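Flaltilura two-arm sim pack - README

Notes for anyone at Deltby deciding whether to renew. Written quick, will tidy in April.

What you get

Two-arm tabletop scene, rendered only, no real footage. Two trays, small parts, transfers from one to the other. 3,331 episodes in the download, 2,515 usable after our filter. Overhead-ish view plus the wrist views. Sold by Tarkau as a yearly licence, support extra.

Wrist views

Close in on the fingers. Good for contact, poor for knowing where you are on the table. Thin curved parts are the hard ones, grip point is near the tip more often than we'd like. 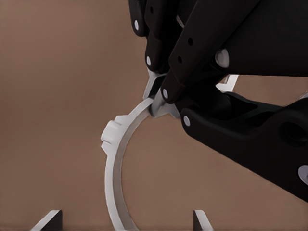 Played back at half speed for checking grasps. Full speed is fine for everything else. Depth is a seperate download, get it if you have the disk.

Table view

Fixed, same angle throughout. Tray positions and tilt shift between episodes, arms don't move base. Arm names are from the robot's side, so "right" is on your left when you look at it. Caught us out twice.

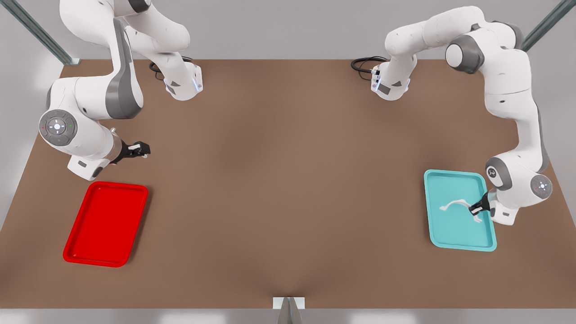
Labels are one text line per episode plus start and end of each grasp. Loader reads the lot in one go, wants plenty of memory. Split it if you're on a laptop.

Known problems

- 237 episodes have no end-of-grasp label, skip them
- over 345 have the tray colour wrong in the text line
- lighting barely changes, don't expect much on a real bench
- MacRitchie loader needs the old config file, new one crashes on strat up

Verdict so far

Worth it for pretraining, pricey for what it is. Support answered next morning both times. Would renew if they fix the labels.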